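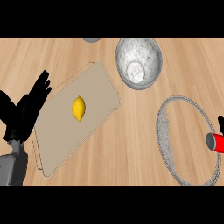
Catinca Nedelcu told us in her first week that she had never finished a choir rehearsal without wanting to start it over again, and we've been borrowing that line ever since. It's pretty much how the rest of us feel about Tuesday nights too!

Silau is a community singing school. We teach adults and teenagers to sing together, in parts, whether or not they can read a note of music. There are no auditions. If you can hum along to the radio you can join the Open Choir, and if you think you can't hum along to the radio, come anyway and stand near the altos (they're loud, they're friendly and they will carry you).

How we started

We began as 7 people in a borrowed front room with one keyboard and a photocopied book of harvest songs. By the following June we'd outgrown the room, the keyboard had lost its lowest octave and we were asking the neighbours' forgiveness on a regular basis. The old hall on Noltov Street came up for lease just in time. It has a high timber ceiling, terrible heating and the loveliest echo you've ever heard, and we've been there ever since.

What we sing

A bit of everything. Folk songs, rounds, gospel, sea shanties, the odd pop number that somebody begged for. Our music library now holds 1,637 pieces, all catalogued by hand and all free for members to borrow. If your favourite isn't in there, tell us. A good many of the arrangements were written by our own singers, including the entire Predeo songbook, 18 songs for three voices that we still open every season with.

Our groups

Open Choir is for everybody and meets weekly during term.
Ene is our smaller chamber group, singing mostly without accompaniment. Members move up from Open Choir when they feel ready for it.
First Notes is a short course in reading music, taught slowly, with plenty of tea.
Teen Voices runs after school and picks its own program (expect surprises).

Fees and help with fees

We keep fees low and we'd sooner have you singing than paying. Concession rates are open to anyone who asks, with no forms and no proof needed. Last year's winter concert raised $1,000 for the fee fund, and every dollar of it goes towards places for new singers.

Come and try

Your first two rehearsals are free. Wear something warm, bring a water bottle and a pencil, and come in by the side door, as the front one sticks.

Page last updated 27/11/2018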